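**Adska Vanity Station**
Shared equipment, Stanari Workshop. Page revised May 3, 2021.

The Adska Vanity Station is a practice and test station for members who build household automation. It consists of a bathroom vanity with faucet, a bench with a black metal border, the clamps and stands needed to hold cameras near the work, and a tray of toiletries for handling trials. The station was designed and assembled by members of the workshop. It is available for booking by any member who has completed the arm induction, and a parts kit is offered to other shared workshops and to private builders.

## Intended use

The station is intended for work on small, everyday tasks at a sink: placing and removing items on the counter, clearing the area near the faucet, sorting bottles from jars, and approaching a lever handle from several directions. It may be used with one arm or with two. Members have so far brought gripper software, homemade fingertips and a number of camera brackets to it, and the layout of the room has been kept open enough for all of these.

The vanity has a drain but is not connected to a water supply. Water is not to be brought to the station in any container. Members who need to test a wet task should speak to the duty member about the Kelmendi tub, which is kept in the other building and has its own rules. 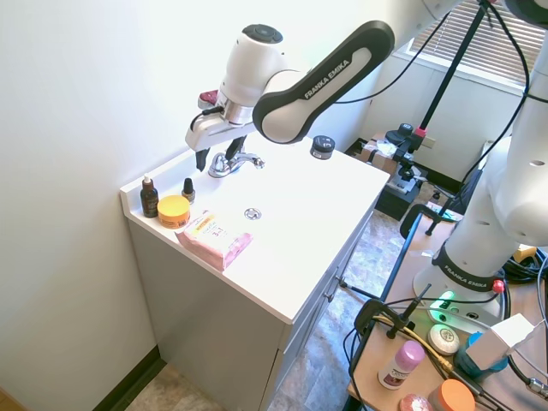 Clamps are to be fastened by hand and checked once more before the arm is enabled. A clamp that has been moved during a session should be returned to its taped position at the end. The tape is renewed every August, and members are asked not to add marks of their own.

## Specifications

| Item | Value |
|---|---|
| Arm positions | 2 |
| Clamp opening | up to 51 mm |
| Rod diameter, camera stands | 13 mm |
| Parts kit price | 428 dollars |
| Control computer | Not included |
| Arms and grippers | Not included in the kit |

The kit contains the bench border, the clamps, the rods with their knobs, and printed drawings for the bench top. The vanity is left to the builder. Any unit with a flat deck behind the basin will serve, provided that it stands level and does not rock when the edge of the counter is pressed. Secondhand units are suitable. The drawings assume that the bench and the counter are close in height, and a packing strip may be placed under the bench legs where they differ.

## Setting up

1. Confirm that the floor below the bench and the vanity is clear.
2. Fasten the bench to its floor plate.
3. Place the cameras on their stands and route the cables away from the path of the arm.
4. Set the blinds. The window light changes during a session, and the chosen position should be entered in the log.
5. Run the arm through its full path at low speed with the counter empty.
6. Add the items from the tray one at a time, beginning with the tallest.

The low-speed pass in step 5 may not be skipped, including by members who used the station earlier on the same day. Stands are shared with the Flurport rig, and their height is often not what the last user of this station left behind.

A second member must be present in the room whenever two arms are enabled together. That member holds the stop button and does not type, film or handle items while the arms are moving.

## Items on the tray

The tray holds ordinary bathroom goods: bottles, small jars, tubs with flat lids, wrapped and unwrapped soap, and a deodorant stick. They were chosen for differences in shape and surface. Wrapped soap has proved the most useful item for beginners, as the wrapping gives a little and the grip force can be set without much risk to the fingertips. Glass bottles should be introduced only after the force limit has been tested on a plastic item of similar width.

Members may add items. Each added item must be closed tightly, and it should be something the member is content to lose. Items with strong scent have been withdrawn at the request of the neighboring room.

## Cameras and reflective surfaces

The vanity deck is glossy and the faucet is chrome. Both reflect daylight strongly, and this affects any camera carried near the gripper. In bright conditions the deck may appear almost without detail, and automatic exposure will often settle on the deck while the shape of the lever is lost. Members are advised to fix the exposure by hand before recording and to take a short test clip from the lowest point of the planned path.

Calibration should be carried out with a printed board laid flat on the deck. The wall behind the faucet is plain and offers few features for tracking. A small number of paper markers may be fixed to it with the low-tack tape supplied in the drawer – other tapes have lifted the paint.

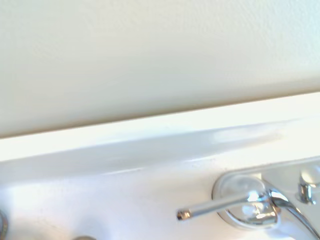

Bastien Carré has asked that this section also mention polarizing film. He reports that a piece cut to size and placed over the wrist lens reduced the glare on the deck in his own sessions, but that it made the chrome harder for his detector to find, and he went back to fixed exposure with the blinds closed. He would welcome results from anyone who has tried the film with the blinds open. His notes are in the station log under "lens."

The workshop has no film in stock at present. Members who bring their own should attach it with a removable ring and take it off again after use.

## Care

The deck is to be wiped with a dry cloth before and after each session. Abrasive cleaners are not permitted on the faucet. Fingertips should be inspected for grit, which scratches the deck and leaves specks that later appear in recordings. A loose lever should be reported and the station closed until it has been tightened.

## Booking and orders

The station is booked by half day on the workshop sheet. Bookings for two arms must name both members. Unused bookings should be released the evening before.

Orders for the parts kit are accepted in writing at the Stanari desk. Kits are packed as orders arrive and are collected in person – the metal border is too long for the parcel service the workshop uses. Replacement clamps and rods can be ordered separately, and the drawings are free of charge to any shared workshop that asks for them.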